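On the Proposed Change of Name at Drurnstead

22 Apr 2022

Readers of this blog will be aware that the ownership of Drurnstead Football Club has asked supporters for their views on a change of name. The new name would be Jeden Drurnstead, after the company that has sponsored the front of the shirt for the past 3 seasons. I have followed the club since childhood and wish to set out my position in full, as several people have attributed to me opinions that I do not hold.

The first point concerns process. The letter to season ticket holders was signed by Cameron Moncrieff as chief executive and gave ten days for a reply. It did not say how replies would be counted, or whether the result would bind the board. When Fatemeh Bakhtiari wrote on behalf of the supporters' association to ask both questions, she received a courteous acknowledgment and no answer. A consultation whose terms are unknown to the people consulted cannot be relied on by either side. I would say the same if I favored the proposal.

The second point concerns the record. It has been stated in the match program, and repeated on local radio, that the club has changed its name before and that nothing of value was lost. The earlier change took place when two town sides merged, and the members of both voted on it at an open meeting. My late uncle kept the printed notice. Every member was entitled to speak, and the discussion went on so long that the hall had to be booked for a second evening.

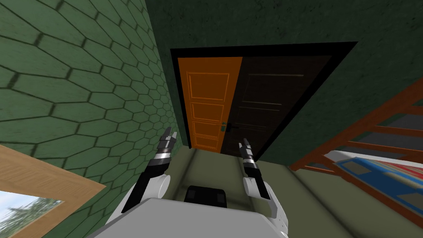

The present case is of another kind. There is no merger and there are no members in the old sense. There is a commercial agreement, the length of which has not been published, and at the end of it the club would presumably be asked to change its name again. Supporters of Vusitz have been through this twice. Their ground still has one name over the main entrance and a different one on the floodlight pylons.

I accept that money matters. The average home attendance last season was 2,972, and a club of that size cannot pay a professional squad from gate receipts alone. Murdo Moncrieff, who chaired the board before his son took up his present post, was candid about this in his final address to shareholders, and I thought the better of him for it. If the name is to be sold, however, the price should be known. We have been told that the sum is "significant." I do not consider that adequate information on which to surrender something that has been in use for 100 years.

There is also the matter of the away support. Effie Lennox, whose fanzine column on this subject deserves a wider audience, has pointed out that broadcasters and rival clubs will go on saying Drurnstead whatever appears on the badge. I agree with her on that, though not with her call for a boycott of the club shop. The shop employs local people who had no part in the decision.
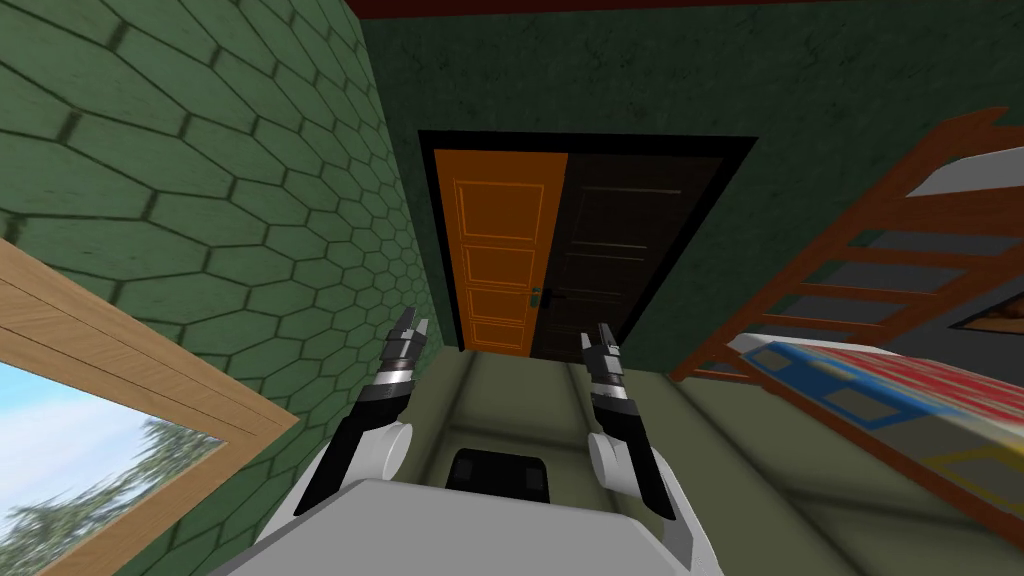
Rendering: two robot arms extended toward a doorway.

My own proposal is a modest one. The club should publish the length and value of the agreement, extend the period for replies until October, and undertake to abide by a ballot of season ticket holders. Should the ballot go in favor of the change, I will renew my seat as usual and will refer to the club in these pages by its new name.

Fergus Imrie has asked whether I would stand for the supporters' seat on the board when it falls vacant. I am grateful for the suggestion, but I am not in a position to do so this year.

Replies to the club's letter may be handed in at the ticket office on match days. Comments on this post are open, and I would ask that they be kept civil. A report on the away match at Ratanaporn Park will follow once I have gone through my notes.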